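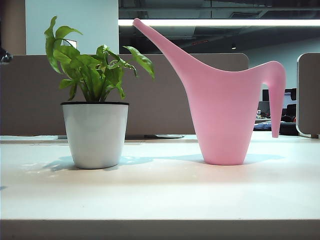
Week 3 of Office Horticulture for People Who Did Not Ask to Be in Charge of It covers water, how much of it, and who keeps pouring it. Your reading was the chapter on roots, which I will assume you did in the elevator. Most office plants drown. They drown because they are small, and the thing people water them with is large. A tall pink can standing next to a little white pot has already told you most of tonight's lesson: the can could finish off that plant in one visit, and it has a long spout to do it with.

## 1. Know your patient

The house plant for this unit is the arrowhead plant, usually sold as Syngonium. It is cheap, it forgives a good deal, and it grows leaves faster than most departments can hold a meeting about them.

What it wants:

- Bright light, kept out of direct sun
- Potting mix that drains
- A drink when the top inch of soil is dry
- To be left alone on Fridays, when everyone suddenly remembers it

Young leaves are arrow-shaped. On older plants they divide into separate leaflets and people call the front desk to report a disease. It isn't a disease.

Wear gloves if you trim it. The sap irritates skin, and the whole plant is bad news for cats, dogs and toddlers who chew things. Adults who chew things are covered by the handbook.

## 2. The can

We'll work with two kinds in the lab. The Korus is squat, with a sprinkler head, and belongs outdoors. The Moser is tall with a narrow spout, and it's the one you want for a desk. A narrow spout puts water on the soil, where the roots are. A sprinkler head puts it on the leaves, the desk, and the quarterly report.

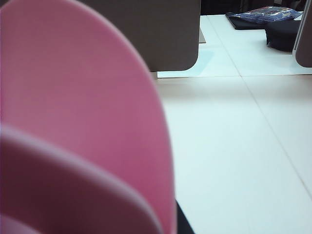 Hold the can low and tip it slowly. Beginners lift it high and pour as if serving tea at a wedding, and the first splash digs a hole in the potting mix. Rest the tip of the spout just inside the rim, under the leaves, and move it as you pour so the soil gets wet all the way around.

Fill the can halfway at most. A full one is heavy at the start of the pour, which is when you have the least idea what you're doing. Rinse it once a month. Whatever grows in a can left standing in the supply closet is also a plant, sort of, but it isn't on the syllabus.

## 3. The finger test

Push a finger into the soil up to the first joint.

| What you feel | What you do |
|---|---|
| Dry and crumbly | Water it |
| Cool, a bit sticks to your finger | Come back in a couple of days |
| Wet | Put the can down |
| Very wet, with a smell | See section 5 |

Do not water by the calendar. The Flisum office ran a calendar for years and went through 19 plants on it, every one of them watered exactly on schedule.

Moisture meters are allowed. The Brakutar will give you a number between one and ten, which you should then check with your finger.

## 4. Drooping
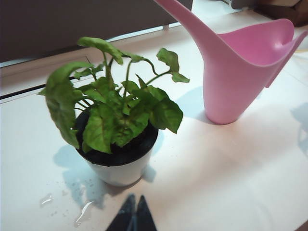 A droopy leaf can mean too little water or too much, a design flaw I have raised with the plant several times. Check the soil before you do anything. If it's dry and the pot feels light when you lift it, water it and wait a few hours. If it's wet, the roots are probably short of air, and more water will make things worse.

One old leaf hanging down by itself means very little. Leaves get long, the stems are thin, and gravity is on duty all day. Worry when the whole plant slumps, or when several leaves go yellow from the bottom up.

## 5. Too late for the finger test

1. Lift out the inner pot, if there is one, and tip away the water in the outer pot.
2. Slide the plant out and look at the roots. Firm and pale is good. Brown and mushy gets cut off.
3. Repot in fresh mix, in a pot with holes.
4. Hide the can.

## For next time

Lab is in Room 642. Bring a plant you are responsible for, or one you can credibly claim. Write a one-page watering record covering at least three finger tests, with what you felt and what you did about it. "Looked thirsty" will be returned unmarked.

Towels are on the shelf by the sink. Please use the ones that are already stained.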